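The left arm stopped at 32 degrees short of home and would not go any further. No alarm, no smell, nothing in the log except a line saying the move had timed out. I power cycled it and it homed fine, so I did what everyone does and carried on.

It did the same thing the next afternoon, and twice more after that. Seo-ah Kwak wanted to swap the shoulder servo. I had a spare from Gramport on the shelf, so we swapped it, lost an evening to calibration, and got the same fault before dinner.
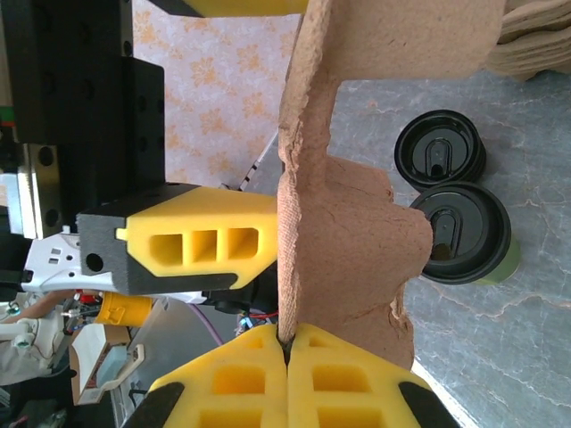
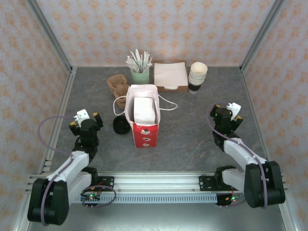

The fault was in a cable, and I should have looked there first. We had been packing takeout supplies, which sounds gentle, but it means a lot of wrist rotation. The cup carriers are the worst of it. They're molded pulp with rough edges, and with one pinched between the yellow fingers the wrist has to turn a long way to set it down flat. Every turn pulls on the purple cable that loops from the gripper back toward the base. Ours had been tied too short. After enough turns one conductor had broken inside the jacket, so it made contact in most poses and dropped out in a few.

Yoon-hee Koo found it by holding the cable and bending it while I watched the error counter. It read 106 when she started and 1701 when she let go. I cut the jacket open afterward and the break was near the strain relief – four strands left out of the whole bundle.

What bothers me more is the timeout. The controller lost contact with a joint and kept the other joints powered, waiting. I've now set it to stop both arms on any dropped packet at the wrist. That gives us more false stops, and I can live with those.

New cables are on order from Nandbridge, with a longer loop this time. The Gramport servo is staying in, because I'm not calibrating that shoulder again.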